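Speaker notes — Terrazzo and aggregate surfaces: specification, wear and repair
Hermenegildo Zepeda
December 14, 2018

Slide 1. Title
Leave up while people sit down. Handout is on the side table. Questions at the end, except on units.

Slide 2. Scope
Cement-bound and resin-bound surfaces with visible chips. Floors first, then stairs, then small horizontal surfaces such as counters and table tops. Printed laminates are mentioned once, under identification. Outdoor paving is left out.

Slide 3. Terms
Matrix: the binder, with or without pigment. Aggregate: the chips. Divider strip: metal or plastic, sets the bay size and controls where cracking occurs. Grout coat: fills pinholes after the first grind. Say clearly that "terrazzo" is used in shops for anything speckled, and that for this talk it means a ground surface with chips through the full depth of the topping.

Slide 4. Cement against resin
Cement matrix is porous, needs curing time and a sealer. Resin matrix is thinner, cures quickly, and softens near heat. Resin takes strong colours better — reds in particular, which in cement tend to come out brown unless white cement is used. Ask who has specified a red floor. Wait for hands.

Slide 5. The Starnberg stair
Cement treads, precast, 335 mm going. Wear is greatest a short way back from the nosing, on the side nearest the handrail. Point to the plan. The landing was poured in place and has one crack, running from the newel to the wall, because a divider strip was left out at the corner. Do not spend long on this; it comes back on slide 9.

Slide 6. Sample panels
Panels were 300 mm square, made up by Enell in March. Same chip grading, different pigment loads. Set A was sealed, set B was not. Both sets were stained with tea, oil and vinegar and wiped after one hour. Vinegar etched the marble chips in both sets. The sealer delayed the tea stain but made no difference to the etching. Repeat this, as it is usually misheard.

Slide 7. Gloss readings
Panel 206 is the outlier. It was ground one step finer than the rest by mistake. Leave it in the chart and say why. If asked for the raw readings, they are in the handout, last page.

Slide 8. Cleaning
Neutral cleaner, clean water, dry mop. No acid descaler on marble chip. No wax on resin. Bednarek's maintenance sheet allows a mild alkaline cleaner on resin floors; I would keep it off cement.

Slide 9. Patch repair
Cut back to a strip or to a clean square edge. Match the chip before matching the matrix, as the eye goes to chip size first. Make 2 trial pieces and view them both dry and wetted. On the Starnberg landing the first trial was too dark after sealing and was thrown away. The second went in.

Slide 10. Colour and speckle on small surfaces
On a floor the speckle is read from standing height. On a table it is read at arm's length, so the chips look larger and the ground colour looks stronger. A busy fleck hides crumbs and light scratches. It also hides small clear or pale objects, a point raised by the café operator at Ukau during the fit-out. Dark items keep their outline. Click through the next three without comment, then return to contrast.
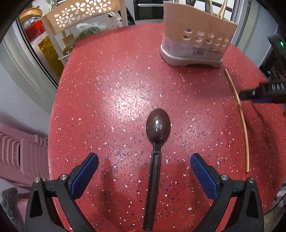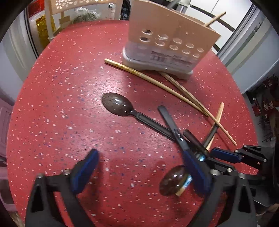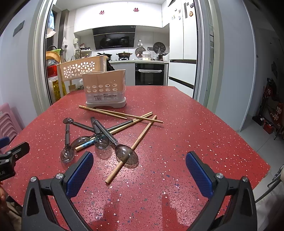 Slides 11 to 13. Red table top with pale flecks, with spoon (11), chopsticks and holder (12), spoons and chopsticks together (13).

Slide 14. References and contact
Leave up during questions. Likely question: can a resin top be reground in place? Yes, if the thickness allows and the edge trim comes off first.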